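3.2 Sample and matching procedure

Placement records were obtained from two executive search firms, Istik and Nukeck, both of which recruit commercial staff for food wholesalers. The combined file held 2096 candidate entries. Entries without a stated sector or a stated form of engagement (employed or consultancy) were removed before matching.

Each remaining candidate was assigned to one of six sector groups using the coding scheme of Bundgaard and Restrepo. Coders worked in two passes. Where the two passes gave different groups, the entry was returned to both coders and settled by discussion.
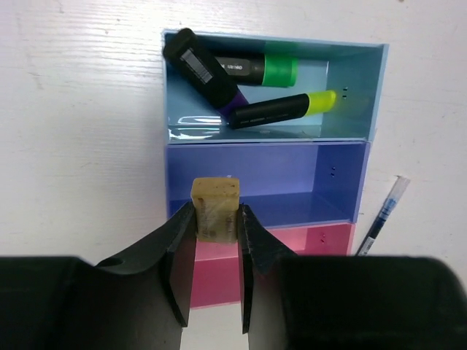
Figure 2. Open storage boxes on a white tabletop; highlighter markers in the light blue box.

Candidates were then matched to vacancies by sector, region and notice period. Vacancies posted by Başaran and Vurnilora were handled separately, as both firms advertise the same post under several titles. Duplicate adverts were merged on the basis of the job description alone. Salary was left out of the matching step, as many adverts gave only a range or no figure.

Standard errors for the placement rate were obtained from 1000 bootstrap samples, drawn by candidate. Results for consultancy placements are reported in Section 4.1 and those for employed placements in Section 4.2.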